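Home | Floors | Walls | Tools | Ask the Community | Log in

Gaps opening up in engineered planks, fix or live with it?

jillport_fixer
Posted 1 October 2021

Hi all! I put down 600 square feet of the Siltico engineered planks in March (floated over underlayment, click together) and now I've got gaps at the short ends in the hallway. The worst is wide enough to slide a credit card in. The living room is fine, which is what's bugging me — same boxes, same subfloor, same me doing the work.
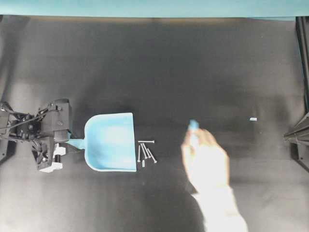
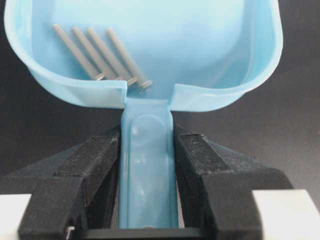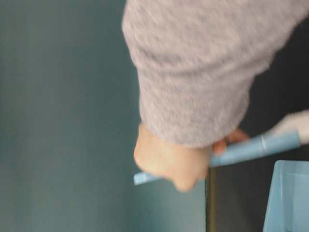

Light blue plastic and a few screws, second photo.

Do I pull the hallway back up or is there some filler that won't look awful? I really don't want to take the baseboards off again.

ghorbani_floors
Don't pull anything yet. Check the ends of the run first. If somebody ran a screw through a plank for a door track or a transition strip, that row is pinned and everything else moves away from it. I did exactly this in my own house and blamed the planks for a whole winter! Once it's free you can close the gaps with a suction cup handle and a rubber mallet, tapping toward the gap a little at a time. A thin bead of wood glue in the joint helps the short ends stay put. Skip the filler on a floating floor, it cracks and crumbles out.

tretulport200
what's your humidity? mine did this when the heat came on. got a humidifier and most of them closed up by spring

jillport_fixer
Oh no. There's a closet door track at the end of that hallway and I screwed it straight down through the floor — checking tonight. Thank you both!

Contact us | Copyright Tretulport Home Forum | Back to top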